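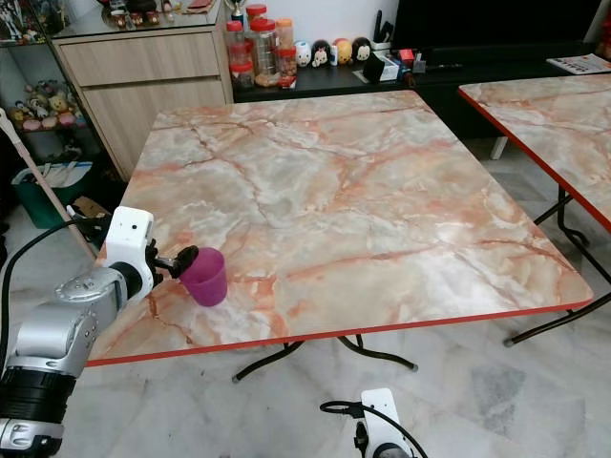
Folding table and magenta cup, tile floor.

Community battery on the Stetby feeder: sizing and tariff

feederwatch
Posted June 3, 2022
The Negash electricity co-op has put out its proposal for a 196 kWh battery at the end of the Stetby feeder. Members on the line: 146. Inverter is a Lirex unit, export capped at 6 kW per rooftop system. Has anyone checked the cycling assumptions? The paper uses one full cycle a day all year, and I can't see that in December with the pumps running.

ohm_on_the_range
One cycle is conservative if it's doing evening peak only. The export cap bothers me more. Voltage rise on that line is a conductor problem and storage at the far end only treats part of it.

feederwatch
Agreed on conductor. But reconductoring was costed in the last plan and knocked back.
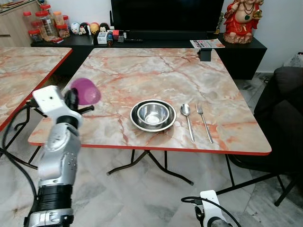
Going back to cycling, the Ponon substation log has 2,064 half-hour intervals with reverse flow. Spread those over the year and you get long runs of nothing in winter, so the daily average hides a fair bit.

kvar_kev
Intervals tell you duration, not energy. You need the kWh in each one before you can size anything off it.

feederwatch
Fair. The log has kW as well, I'll sum it tonight.

ohm_on_the_range
Still disagree with the premise. A flat network charge for members without solar means they pay for the neighbours' export. Put a time-of-use tariff in first and see what shifts.

kvar_kev
Hot water timers would soak up midday surplus for a fraction of the cost. Is the ripple control at Ponon still in service?

feederwatch
Receiver's there. I don't know if it's been tested since the relay change.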